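Coltmont Home Help - Community Questions
Category: Floors and Stairs

Refinishing an old hardwood floor over a heated crawl space

Asked by Sota Sakai

I am responsible for the upkeep of a two-story house in Coltmont that is let to long-term tenants. The ground floor is oak strip, nailed down, and covers 694 square feet. The finish has worn through at the front door and along the path to the kitchen. Gaps have opened between the boards in the living room, and the widest will take the edge of a coin.

A contractor has proposed sanding the entire floor, filling every gap with wood filler, and applying 2 coats of water-based finish. The tenants would be away for one week in May. I would be grateful for advice on the following points. First, is it appropriate to fill the gaps at that time of year? Second, can the worn areas be treated separately, leaving the rest of the floor as it is? The quotation is $1,654, with furniture moving charged separately.

3 answers

Answered by Uldis Liepiņa

Filling is not recommended until the cause of the gaps has been established. Strip flooring shrinks during the heating season and expands when the air becomes more humid. Filler placed in a seasonal gap is squeezed out when the boards swell, or it cracks and comes loose the following winter. Gaps that remain open in late summer may be considered permanent, and those may be filled or fitted with thin strips of matching wood.

A heated crawl space makes the matter more pressing. Please confirm that the soil is covered with a continuous vapor barrier and that no warm air duct is discharging directly against the subfloor. An inexpensive humidity gauge should be kept indoors for several weeks. Readings near 40 percent are generally comfortable for oak.

On the second point, spot repair of a worn finish is seldom satisfactory. The edge of the repaired area remains visible, particularly near windows. If the finish elsewhere is only dull and has not worn through, the contractor may be able to abrade the whole surface lightly and apply a fresh coat. The bare areas would still need to be sanded, and some difference in color should be expected there. Old wax prevents new finish from bonding, so a test in a closet is advisable before any agreement is signed.

Answered by a member in Vakovport

Just fill them. Ours were filled years ago and they are fine.

Answered by Higuchi

I agree with the first answer regarding the gaps. I would add that the quotation should state the name of the product, the drying time between coats, and who is responsible for the baseboards and door bottoms. When our building in Ondon was refinished, the base shoe was not mentioned in the contract, and it had to be removed and painted at our expense.

One week is sufficient for sanding and 2 coats, but rugs should not be returned immediately. The finish continues to harden after it is dry to the touch - the label will give the period.
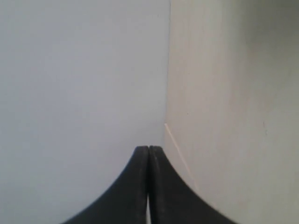 Felt pads should be fitted to chair and table legs before the furniture is brought back in.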